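# Cube sorter, build report (December)

Team: Daryna Zakharchenko, Solomiia Sirko, me (Demetrio Escobar)

So we wanted a robot arm that could push foam cubes into a target and know when it was done. Sounds small! It ate most of our month. We built it at the Nazarenko workshop, which lets students in on Monday evenings, and we called the whole thing Zisus (Solomiia picked it, no meaning as far as I know).

## The arm

The first version had 4 servos and a base I cut at home – badly. It leaned whenever the arm reached out, and the shoulder servo buzzed like an angry fly. Margarida Bettencourt at the workshop lent us a heavier base plate and that fixed the lean in one evening. The buzz is still with us.

## The target

We started with a paper circle taped down, but the cubes kept catching on the tape and spinning off somewhere silly. Daryna said to just draw on a whiteboard laid flat, so that's what we use now. The outline doesn't need to be pretty. Our code traces whatever closed shape it finds and calls the inside "home", and if the marker line has a thin spot we fill the gap in software before tracing. Getting that gap filling right took me two whole evenings (I had a minus sign backwards, sorry team).

The other headache was glare. The board is shiny, and our first color check kept mistaking a bright reflection for an object. Now we throw out anything that has almost no color in it, so it only goes after stuff that's clearly blue or green.

## How it did

We ran 42 tries with the final code. Most of the misses were pushes where the cube turned on its corner and slid past the line. I'd love to try a wider pusher next, and Daryna wants to redo the shoulder joint first. We're still arguing about it.
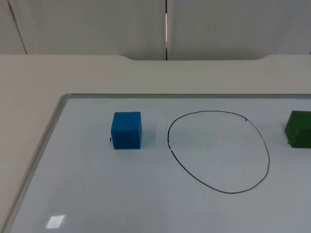 *Blue and green cubes on the board, both outside the target outline.*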